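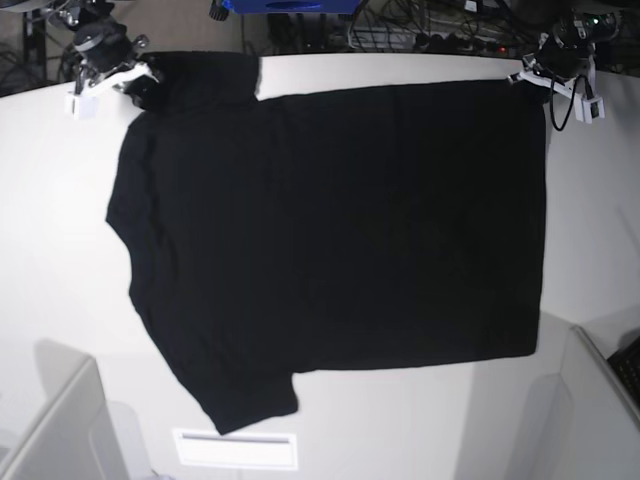 T-shirt manches courtes Teuber, coloris noir, posé à plat sur plateau blanc.

T-shirt Teuber à manches courtes, noir
Réf. Savcombe : TB-26 N
Catégorie : Vêtements de travail > Hauts > Manches courtes

Présentation
Le Teuber est un t-shirt de travail uni, coupe droite, destiné aux ateliers, aux réserves et au personnel de salle. Le modèle noir est teint en pièce, sans marquage extérieur. Il se porte seul ou sous une veste Kallberg de la même gamme. L'étiquette de taille est imprimée à l'intérieur de l'encolure.

Caractéristiques
Matière : jersey 100 % coton peigné
Aspect : mat
Coupe : droite, mixte
Manches : courtes, montées
Ourlets : double piqûre au bas du corps et aux manches
Encolure : ronde, bord-côte
Coloris disponibles : noir, blanc, gris moyen
Tailles : S à XXL
Conditionnement : lot de 2, sous pochette papier

Relevé des dimensions
Les cotes du tableau des tailles sont prises vêtement à plat, non étiré, sur une surface rigide. La largeur se mesure d'une couture latérale à l'autre, sous les emmanchures. La longueur se mesure du point le plus haut de l'épaule jusqu'au bord de l'ourlet. La manche est mesurée séparément, de la couture d'épaule à l'ourlet. Une tolérance de 2 cm s'applique à la longueur et à la largeur. Pour comparer avec un vêtement déjà porté, lisser le tissu à la main avant la mesure et ne pas tirer sur le bas.

Entretien
Lavage en machine à 40 °C, sur l'envers, avec des couleurs foncées. Premier lavage séparé. Pas de chlore. Séchage à l'air de préférence ; le sèche-linge est admis à température modérée, mais le retrait peut alors atteindre la tolérance indiquée plus haut. Repassage à fer moyen, sur l'envers. Le nettoyage à sec n'est pas nécessaire.

Les lessives contenant des azurants optiques éclaircissent le noir au fil des cycles. Utiliser une lessive liquide pour textiles foncés. Pas d'adoucissant sur les pièces destinées à recevoir un transfert.

Pliage et stockage
Poser le t-shirt à plat, face contre la table, encolure d'un côté et ourlet de l'autre. Aplanir les faux plis du centre vers les bords. Rabattre un premier côté avec sa manche, puis le second, de façon à obtenir une bande de largeur constante. Replier ensuite le bas vers l'encolure, en deux ou en trois selon la profondeur du rayonnage. Les bacs Wuvska de format moyen acceptent le pliage en trois, pièces rangées debout, pli vers le haut.

Un plan de travail clair facilite le contrôle du noir : les peluches et les fils tirés se repèrent mieux sur les bords. Passer la brosse avant de plier.

Personnalisation
Transfert à chaud ou broderie, sur le cœur ou au dos. Le fichier doit être fourni en vectoriel. La broderie au dos est déconseillée au-delà de 26 cm de large, le jersey ayant tendance à froncer. Les pièces personnalisées ne sont ni reprises ni échangées.

Commande
Vente par lot uniquement. Franco de port à partir de 99 € HT. Les tailles peuvent être panachées d'un lot à l'autre, mais pas à l'intérieur d'un même lot. Le coloris gris moyen est livré sur commande, réassort en juillet.

Retours
Articles non portés, non lavés, dans leur pochette d'origine. Joindre le bon de livraison. Les écarts de nuance entre deux bains de teinture ne constituent pas un défaut ; pour une dotation homogène, préciser « même bain » à la commande.

Articles associés
Veste d'atelier Kallberg, noir
Bac de rangement Wuvska, format moyen
T-shirt Teuber manches longues

Contact technique : Etornam Ansah, service textile
Contact commandes : Nhyira Bonsu
Fiche mise à jour le 9 mars 2025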